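4.3 Comparing two fingertip sets on the Cerkik gripper

Do this test after the wrist camera calibration in section 4.2. You need both fingertip sets, the wide Miretby pads and the pointed Minami tips, and a tray with small metal objects.

1. Stop the arm and switch the gripper power off.
2. Mount the first set. Tighten both screws by hand, then with the key from the kit.
3. Switch on and run the command "home". Wait until the fingers are fully open.
4. Set the closing speed to 17 and the height limit to 300 mm.
5. Make 100 grasp attempts and save the log under the name of the set.
6. Repeat the steps with the second set. Do not change the objects.

Caution: keep your hands out of the tray while the arm is enabled.
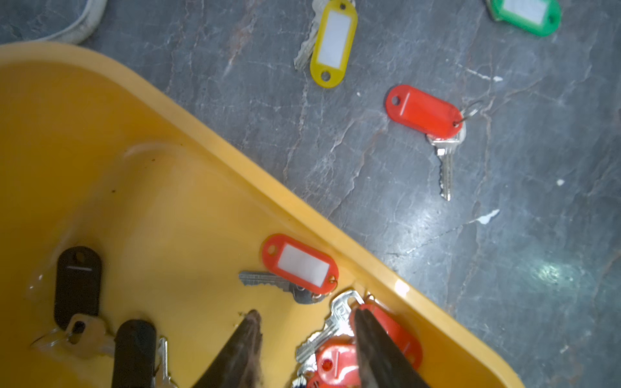 The pointed tips need a slower approach than the pads, so lower the arm in small steps when a fingertip comes near to an object. Choose objects which lie close together – keys on split rings with key tags, as in the yellow tray, are a good load for this. Keys on the floor outside the tray do not belong to the count.

Note: if the tips show wear, write it in the log before you start. The values in step 4 were checked by Ea Arnardóttir at Misivham for firmware 2 only.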